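Home Log Parts Archive Contact

Saturday
Tolera Gidey

Started at the bench a little after seven with the left unit. The complaint from the last Grarville run was uneven closing: one finger arrived before the other, and thin fabric slid toward the slower side. Dark shirts were the worst. Sleeve folds went in straight and came out twisted.

Pulled both pads. They are the blue ones, second batch from Skollarer. The right pad was fine. The left had a shiny band on the lower half where the ridges were worn down, so it was gripping on the upper half only. Cleaned both with alcohol on a lint-free cloth, let them dry, put the worn one in the bag marked for the bin. Replaced them as a pair. One new pad against one old pad gives a grip that pulls to one side, and I have made that mistake already.

With the pads off I checked the links. Pins at the tips turned freely. The two lower screws had backed out a quarter turn each. Took them out, wiped the threads, one drop of medium threadlocker, back in by hand until seated, then the short driver. No extra torque. These go into a soft insert and it strips.

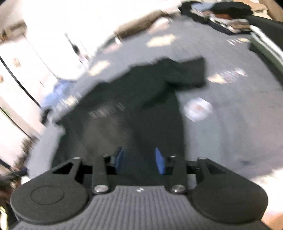
Zeroing went slower than it should. The closed position read 2 counts high on the first pass and 3 on the next, which points to the link seating and not the encoder. Opened and closed it 30 times with no load, then zeroed again. It held. Wrote the offset on tape and stuck the tape inside the lid of the case – the spreadsheet copy from March was wrong and I don't trust it now.

Right unit next. Pads good, screws good, cable strain relief loose. Cut the old tie, moved the loop a thumb's width down, new tie. The cable should hang slack at full reach and it didn't before, so every long reach tugged at the connector. I suspect most of the dropouts came from that, but I have no log that proves it.

Then cloth. Garments on the bed, dark ones first, same order as the Grarville run: pinch the hem, lift, lay flat, release. Ran it to 52 cycles with the left unit and wrote down each slip. Slips were down to 3, all on the thick printed front of one shirt.
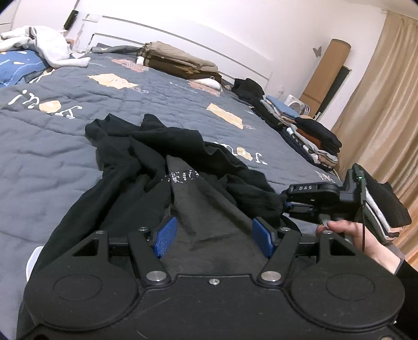

Yareli Solís wants the pads changed on cycle count and not on how they look, and would set the limit well before the ridges go shiny. Fair. I asked for a week of slip notes before we pick a number. We also disagree about threadlocker. Yareli uses none and checks the screws every morning. I would forget.

Still open: order pads, fix the spreadsheet, find the second short driver. Left unit back in its case at 4:40, jaws open, so the new pads don't take a set.

Comments

Robles
Which alcohol? We had pads go stiff after repeated cleaning and ended up on plain soapy water.

Tolera Gidey
Isopropyl, wiped once, never soaked. I'll try soapy water on the spare pair.

Skolomik
Check the pin fit on the slow finger as well. Ours had play you could only feel with the pads off.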